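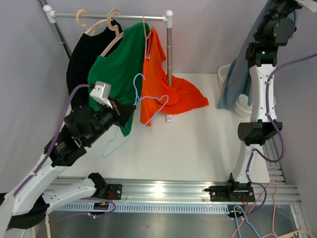
Last changed: Mon 22 October

Notes for the storage talk. Speak slowly, leave gaps for questions.

**Opening**

Ask who has seen the "storage full" warning this month. Wait for hands. Say that most people then search for a cleaner app and install the first one in the list. Tonight is about what to do before that.

**What fills a phone**

- Photos and videos, by a long way. Show the storage page on my own phone.
- Chat apps. Every forwarded video is saved unless you turn that off.
- Downloads. PDFs of menus, tickets, the same form four times.
- Cached files. These come back as you use the phone, so clearing them every day does very little.

Go through the settings screen step by step: Settings, Storage, then sort by size. Menus differ between makes – let people find their own before moving on. 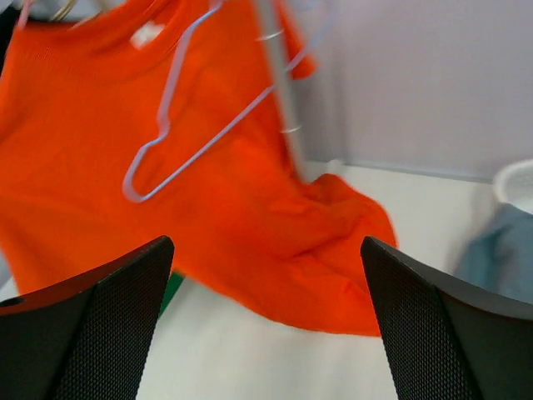

After that, show how to clear the cache for one app. Stress the difference between "clear cache" and "clear data". The second one signs you out and can delete things you wanted. Say this twice.

**Cleaner apps**

I tried Onilitz and Cedum on an old phone with 30 apps on it. Onilitz found some leftover installers, which was useful. Cedum showed a red warning each time I opened it and wanted access to my contacts. I removed it after 7 days. Never use a cracked copy of a paid cleaner. You can't tell what has been added to it.

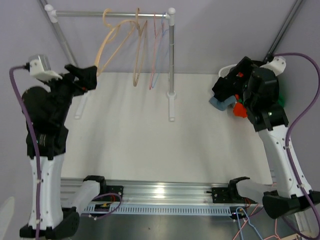
Uninstalling an app doesn't always remove its folders. Mkhize left its folder behind on my phone, full of old thumbnails. Think of a clothes rail with the clothes gone and the hangers still on it, beige, pink and blue all bunched up along the bar. The folders may be small, but they make the file list harder to read. Open the file manager, look for names of apps you no longer have, and check inside before deleting.

**Questions**

If asked about Lokerlow: I haven't used it, so can't say. Johanna Rainer has the handout. Laptops are a separate talk.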